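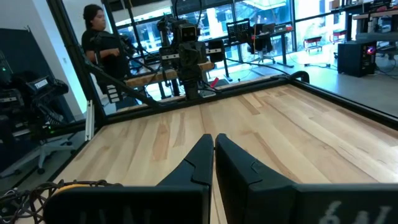 Two arms, one long table. The fingers up close belong to one arm, and the other arm is across the table with a plank of wood.

How Our Robot Arms Learned to Carry a Plank

Hi! My name is Shigeru Nishimura, and I build things in a shared workshop called Calloway. A shared workshop is a place where lots of people use the same tools and tables. You pay a little each month, you get a shelf for your stuff, and you promise to sweep up your sawdust. (I'm pretty good about the sweeping. My shelf is a disaster.)

This winter I've been working on a project called Hurik. Hurik is a pair of robot arms that helps with woodworking, mostly the boring parts, like holding a board while a person measures it. Have you ever tried to hold a long piece of wood, a tape measure, and a pencil all at once? I run out of hands every time. So I thought, why not build some extra hands?

First, what is a robot arm?

Hold your own arm out in front of you. Bend your elbow. Now twist your wrist, like you're turning a doorknob. Every place where your arm bends or twists is a joint, and a robot arm has joints too. Inside each joint is a motor, and a motor is just a thing that spins when you give it electricity. Put a few of them in a row, join them with stiff pieces, and you've got an arm.

Your arm has muscles that pull. The robot has motors that turn. Your arm has nerves that carry messages from your brain, and the robot has cables. So many cables! I spent one whole evening in February doing nothing but tying cables out of the way, and I still find new ones hanging where they shouldn't.

Just two fingers?

Look at the big black fingers again. At the end of the arm is a part called a gripper, and that's the robot's hand. It has two fingers that move together to pinch and move apart to let go.

You might think two isn't very many. Try this. Tuck all your fingers away except your thumb and your pointer, and go around the house picking things up. A spoon? Easy. A book? Sure, if it's not too fat. A sock? No problem at all. Now try tying your shoe. Hmm!

Two fingers can do a lot of jobs, and fewer fingers means fewer parts to break. For holding a plank, two is plenty.

How does it see?

The arm on the far side of the table has a boxy head with a camera in it. A camera doesn't understand anything by itself, though. It only sends a picture to the computer, and to the computer a picture is a giant pile of numbers. Each tiny dot gets numbers that say how bright it is and what color it is.

My job was to help the computer find the plank in that pile of numbers. This was harder than I expected. Can you guess why? The plank is light wood, and the tabletop is light wood too! The first time I tried it, the program decided the whole table was one enormous plank and tried to grab the middle of it. The gripper went tap, tap, tap on the tabletop like a confused woodpecker.

I fixed that by teaching the program to look for long straight edges with a shadow next to them. A plank lying on a table has a thin shadow down one side. The lines in the tabletop don't.

Practice, practice, practice

Robots don't get bored, and that's lucky, because I made this one pick up a plank 1122 times. I wrote down every try in a notebook. In the first batch there were 228 drops. Some of those were very loud, and the person at the next bench started wearing earmuffs.

Most of the drops happened for the same reason. If you pick up a ruler right at its end, the other end wants to swing down. You can feel it twist in your fingers. A plank does the same thing, only it's heavier and it twists harder. If you pick the ruler up in the middle, it sits nice and level. The middle is called the balance point.

The trouble is that I can't always let the robot hold the middle, because sometimes that's the part I need to measure. So I did two things. I made the grip tighter, and I slowed the arm way down. When something heavy starts moving fast and then stops, it tries to keep going. (You know the feeling if you've ever stood up on a bus.) A slow plank is a lot easier to hang on to.

Staying safe

Robot arms are strong, and they don't know you're there unless somebody has taught them to check. At Calloway we have rules. Everyone finds out where the stop button is before the power goes on. Long hair gets tied back. No fingers near the gripper while it's closing, and yes, that means grown-ups too. If you ever visit a workshop with a robot in it, ask where you can stand before you walk up for a look.

Try it yourself: be the robot

You'll need a friend, a ruler, and a scarf for a blindfold.

Clear a space on the floor and put the ruler on a table. One of you is the robot and wears the blindfold. The other one is the program. The robot can only do exactly what the program says, and can only use a thumb and one finger.

Now, program, get your robot to pick up the ruler! "Pick it up" doesn't count. You have to say things like "move your hand left a little" and "open your fingers" and "lower" and "stop." If you forget to say stop, your robot should keep going (gently, please).

My niece and I played this with a wooden spoon and it took us 5 tries. She says I'm a bad robot. I say she mixed up her left and right.

When you've got it, swap places and see who can do it in the fewest instructions.

What's next for Hurik?

Next I want the two arms to carry one plank together, one at each end, the way two people carry a couch. They'll have to move at exactly the same speed, or one will yank the wood away from the other. I've ordered more scrap wood. I'll need it.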